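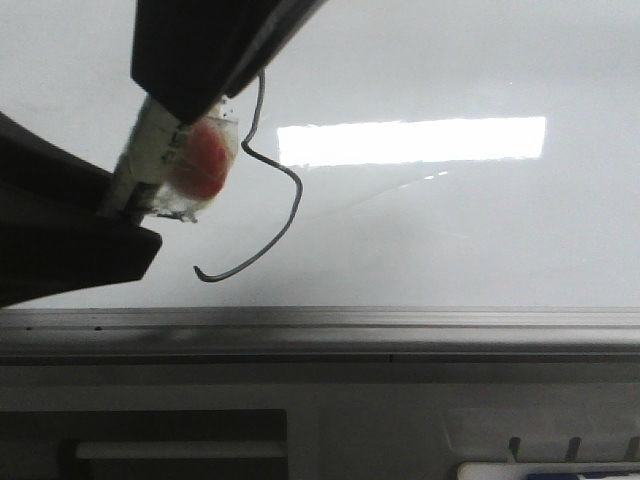 Red and round, seen through crinkly plastic, with a strip of tape or paper.

Home Explore Threads Saved Log in

Filed under: Money & Household

Maarja Lill
Thread on the claim that you can save £1000 a year by planning your meals. I've seen it on a leaflet, on the side of a bus and now in my own mother's handwriting, so I'm going to have a moan.

First, I do plan my meals. Have done for years, badly. I'm not against it. I'm against the number.

The version doing the rounds in Hallach comes from Bunwood, the meal planner app. "Households who plan save £1000 a year." It's in big letters on the front page. The small letters take a fair bit of scrolling.

When you get to them, it's a survey of 2000 users of Bunwood. People who had already paid for a meal planner were asked if the meal planner was saving them money. What did we think they'd say?

They weren't asked for receipts either. They were asked to estimate what they used to spend on food and what they spend now. I can't tell you what I spent on food last month, and I was there.

Then there's "save". Save compared with what? If I was buying a takeaway every other night and I stop, yes, I save money. I'd save it with a shopping list on the back of an envelope. I'd save it by losing my phone.

Bunwood costs £4 a month, by the way. Cheap enough, but I couldn't find anywhere that it had been taken off the £1000. Happy to be corrected if it's in a bit I missed.

Someone will mention the Plekavska book, so I'll get there first. I borrowed it from the library and read the whole thing, including the chapter on freezing herbs.

It's a nice book! The soups are good and I've made the barley one more than once. But her sums assume you throw away 40 per cent of what you buy, and she gives no source for that at all. It just arrives in chapter two and everything after is built on top of it.

If you bin that much then please, buy the book, get the app, get a pig. If you're already eating the sad end of the cabbage on toast, there's very little left to save and you shouldn't feel you're doing it wrong.

That's my actual gripe, I think. My mum's been on a tight budget since before I was born. She read the leaflet and came away thinking she was somehow mislaying £1000. She went through her cupboards looking for it. There was a tin of prunes.

Next: the weekly plan on the kitchen wall. Every one of these guides has it. Write up your seven dinners, tick them off, feel marvellous.

Mine goes like this. First couple of nights, as written. Then somebody's late, or I can't face fish, and the fish is now a problem with a deadline on it. By the end of the week I've bought extra things to rescue the things I planned.

I kept receipts through September to see if I was being unfair. Some weeks I planned, some weeks I went in and bought what looked decent and was marked down. No difference worth writing home about. One kitchen, one month, proves nothing – but at least I had the receipts.
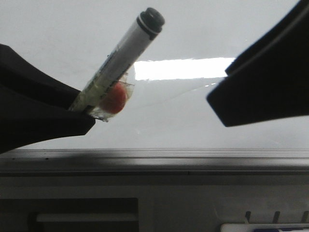

Is it worth writing a meal plan for the whole week?

Three or four dinners is usually enough, with the other nights left for leftovers, eggs or whatever needs using up. A full seven only suits people whose evenings are very predictable.

Carrying on, because a couple of you have asked about buying in bulk.

Bulk buying is the other half of the advice and it pulls against the first half. Buy only what you need! Also buy a sack of rice! I've seen both on one page with a cheerful carrot in between.

Mockus on the ring road does the big bags, and I went round with a calculator like the fun person I am. The rice was cheaper by weight. So were the lentils. The large jar of pasta sauce was dearer by weight than the small one. Same brand, same shelf. Always look at the little price on the label, the one per kilo.

Their "family" cheese was 40p more than buying the same weight in two ordinary blocks. I asked at the till and the lad said people like the big one. Fair enough.

Also you need the money up front, and somewhere to put it all. Advice that starts "simply buy a chest freezer" is advice for people with a garage.

Things I do think help, for what it's worth, and none of them has a number attached because I haven't got one:

Look in the fridge before you go out. Dull, free, works on me.

Eat before you shop. I know everyone says it. I have never bought a sensible thing while hungry.

Have one dinner you can make from the cupboard with your eyes shut. Mine is chickpeas, tinned tomatoes and too much garlic.

Potatoes with a bit of sprouting: knock the sprouts off and carry on if they're still firm. If they've gone green or soft, out they go.

And if you use Bunwood and like it, lovely, keep using it. A friend swears by the reminders. I'd only ask them to print who they surveyed in the same size letters as the £1000.

I've written to them asking how they got from the survey answers to the figure. Had an automatic reply with a recipe for traybake in it. Will post here if a person gets back to me.

Edit: no, I'm not going to try the rival app with the talking onion. Please stop sending it.

Edit again: barley soup, since people want it. It's page one of the soup chapter in Plekavska, and I leave out the celery.

Contact | Terms | © Threads pages, all posts belong to their authors | Back to top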